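3월, 밤 열한 시 반

오늘도 천을 다 못 갰다. 못 갰다기보다 개다가 말았다. 한 변을 맞추면 다른 변이 틀어지고, 틀어진 쪽을 당기면 가운데에 사선으로 주름이 잡힌다. 정리 책에는 큰 천도 일 분이면 된다고 쓰여 있다. 그 책을 쓴 사람은 바닥에 깔린 천 위에 서 본 적이 있는지 모르겠다.

책은 지난달에 산 것이다. 론데오(Londeo)라는 정리법을 다루는데, 300쪽이 넘는 분량의 절반은 마음가짐 이야기다. 물건에게 자리를 정해 주면 생활이 따라온다고 한다. 나는 서랍에 자리를 정해 준 지 3주가 됐고 생활은 아직 오지 않았다. 양말은 좀 나아졌다. 그건 인정한다. 그런데 양말은 원래도 큰 문제가 아니었다.

문제는 늘 큰 것들이다. 이불 커버, 커튼, 무늬 천, 철마다 꺼내는 식탁보. 접으면 두껍고 말면 길고, 걸어 두자니 자리가 없다. 책에서는 삼등분을 하라는데 삼등분이라는 게 눈으로 되는 일이 아니다. 접어 보고 나서야 한쪽이 남는다는 걸 안다. 그래서 다시 펴고, 펴는 김에 또 구겨진다. 오늘 저녁에 그 짓을 네댓 번은 한 것 같다.

아도우(Adow)에서 산 압축 봉투도 꺼내 봤다. 공기를 빼면 부피가 확 준다고 해서 두 장 묶음으로 샀는데, 한 장은 지퍼가 끝까지 안 물린다. 손톱으로 몇 번을 밀어도 모서리에서 벌어진다. 나머지 한 장은 멀쩡하지만 거기 넣었다가 꺼낸 천은 주름이 돌처럼 박혀 나온다. 좁은 장롱을 택하느냐 다림질을 택하느냐 하는 문제인데, 나는 둘 다 싫다.
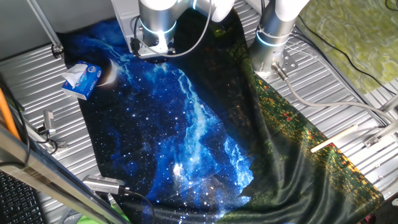
무늬가 큰 천은 접기가 더 성가시다. 단색이면 대충 접어도 티가 안 나는데, 그림이 있으면 어긋난 게 바로 보인다. 밤하늘에 초승달까지 떠 있는 파란 은하수 무늬가 이어지다가 갑자기 노랗고 붉은 점이 흩어진 짙은 초록색 무늬로 바뀌는 천이라면 더 그렇다. 두 무늬가 만나는 데로 접힌 줄이 비스듬히 지나가니 어디를 기준으로 잡아야 할지 모르겠다. 경계선을 따라 접으면 될 것 같지만 천이 구겨져 있으면 그 선부터가 똑바르지 않다. 초록색 쪽은 우글우글하게 뭉쳐서 번들거리기까지 한다. 게다가 달 옆에는 휴지 상자가 하나 기우뚱하게 올라앉아 있다. 천을 개려면 위에 있는 것부터 치우라는 말이 책 12쪽쯤에 있었던 것 같은데, 이 부분만은 책이 맞다.

그러고 보면 나는 펼쳐 놓은 천 위에 꼭 뭘 올려 둔다. 가위, 안경, 마시던 컵. 평평한 곳이 생기면 손이 먼저 간다. 책에서는 이걸 '임시 자리의 유혹'이라고 부른다. 이름을 붙이면 고쳐진다고 믿는 사람들이 있는데 나는 아니다. 이름을 알고 난 뒤에도 오늘 안경을 천 위에 두었고, 천을 들다가 안경이 바닥에 떨어졌다. 다행히 알은 멀쩡하다. 다리가 조금 벌어진 느낌이 드는데 원래 그랬는지도 모른다.

저녁에는 렌히포(Rengifo) 게시판도 들여다봤다. 살림하는 사람들이 모이는 데라 뭐라도 있을 줄 알았다. 큰 천 접는 법이라는 글에 댓글이 422개 달려 있었다. 처음 몇십 개를 읽었는데 절반은 "저도 해 봐야겠어요"였고, 해 봤다는 사람은 드물었다. 해 본 사람들끼리는 말이 서로 달랐다. 긴 변부터 접으라는 쪽과 짧은 변부터 접으라는 쪽이 점잖게 싸우고 있었다. 둘 다 사진은 훌륭했다. 사진 속의 천은 하나같이 손수건만 해 보였다. 내 커튼을 그렇게 접어 보라고 하고 싶다.

그중에 말아서 세우라는 의견이 하나 있었다. 종이 심을 대고 돌돌 말면 주름이 덜 간다고 한다. 이건 좀 그럴듯하다. 포목점에서도 천을 말아 두니까. 다만 심으로 쓸 만한 것이 집에 없고, 사려고 찾아보니 날타(Nalta)에서 파는 전용 심이라는 물건이 있었다. 종이 원통에 전용이라는 말이 붙으니 값이 세 배다. 달력이 들어 있던 통을 잘라 쓰면 될 일이다. 그 통을 작년에 정리한답시고 버린 게 생각나서 기분이 좋지 않았다.

정리라는 게 대체로 이렇다. 버리면 필요해지고, 두면 거슬린다. 책은 일 년 동안 안 쓴 물건은 버리라고 하지만, 커튼은 여름 것과 겨울 것이 있고 손님용 이불은 손님이 와야 쓴다. 작년에 손님이 한 번도 안 왔다고 이불을 버리면 올해 오는 사람은 바닥에서 자야 한다. 이런 경우는 책에 없다. 부록까지 봤는데 없다.

그래도 하나는 건졌다. 큰 천은 침대 위에서 접는 편이 낫다. 바닥에서 하면 무릎이 아프고 먼지가 묻는데, 침대는 높이가 있어서 허리를 덜 굽힌다. 대신 침대보다 큰 천은 끝이 바닥으로 흘러내려서 당길 때마다 무게가 한쪽으로 쏠린다. 완전한 해결은 아니다. 식탁에서도 해 봤는데 미끄러져서 더 나빴다.

결국 커튼은 반으로 두 번 접어서 의자 등받이에 걸쳐 놓았다. 책에서 제일 하지 말라는 짓이다. 식탁보는 멀쩡한 압축 봉투에 넣었다가 다시 뺐다. 여름까지 안 쓸 줄 알았는데 다음 달에 집에서 밥을 먹기로 한 게 떠올랐다. 지퍼가 안 물리는 봉투는 영수증을 찾으면 바꾸러 갈 생각이다. 영수증에도 자리를 정해 줬는데 그 자리에 없다.

내일은 달력 통 대신 쓸 만한 걸 찾아볼 것. 랩 심은 짧아서 안 된다. 자기 전에 의자 위의 커튼이 바닥에 닿는지 한 번 더 볼 것.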